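How Stop-Motion Animation Works

Animation is a way of making still pictures look as if they move. A film does not contain any movement. It contains a long row of separate pictures, and each one is called a frame. When the frames are shown quickly, one after another, your brain joins them together.

Most films are shown at 24 frames per second. Stop-motion is one kind of animation. The animator uses real objects, such as puppets, clay figures, paper shapes or things from a kitchen drawer. The object is placed in front of a camera and photographed. Then it is moved a very small distance and photographed again.

Shooting on ones and twos

If every frame has its own photograph, the animator is "shooting on ones". One second of film then needs 24 photographs. Many animators shoot "on twos" instead. Each photograph is used for two frames, so one second needs only half as many. The movement looks a little rougher, but the work takes half the time. Fast actions, such as a jump or a throw, are often shot on ones so that they stay clear.

What is inside a puppet

A puppet has to hold its position while it is photographed. For this reason most puppets have a metal skeleton, called an armature. Some armatures are made of twisted wire. Wire is cheap and light, but it breaks after it has been bent many times. Others have ball-and-socket joints, a bit like your shoulder. The joints are tightened with small screws. If they are too loose, the arm droops. If they are too tight, the animator may knock the whole puppet over while moving it.

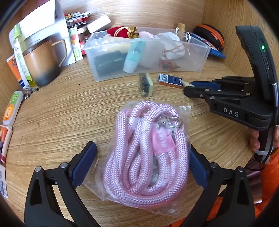
Issue 17, page 4

Faces are a separate problem. One method is called replacement animation. The puppet has a set of mouths, and the animator swaps one for another between photographs. In the short film Dirosthorpe, directed by Thanakorn Mahawong at the Mellier studio, the main puppet had 174 mouths. Each mouth was numbered on the back and kept in a tray in order.

Keeping things still

Anything that moves by accident will show in the film. The camera is fixed to a heavy stand, and the puppet's feet are pinned or screwed to the floor of the set. The windows are covered, as sunlight changes colour and direction during the day. Even the animator's shirt can matter. A white shirt bounces light onto the set and makes the picture flicker, so dark clothes are the usual choice.

Words to know

Frame: one single picture in a film.
Armature: the skeleton inside a puppet.
On twos: using each photograph for two frames.
Set: the small stage where the puppet is filmed.

Next issue: how sound is matched to a puppet's mouth.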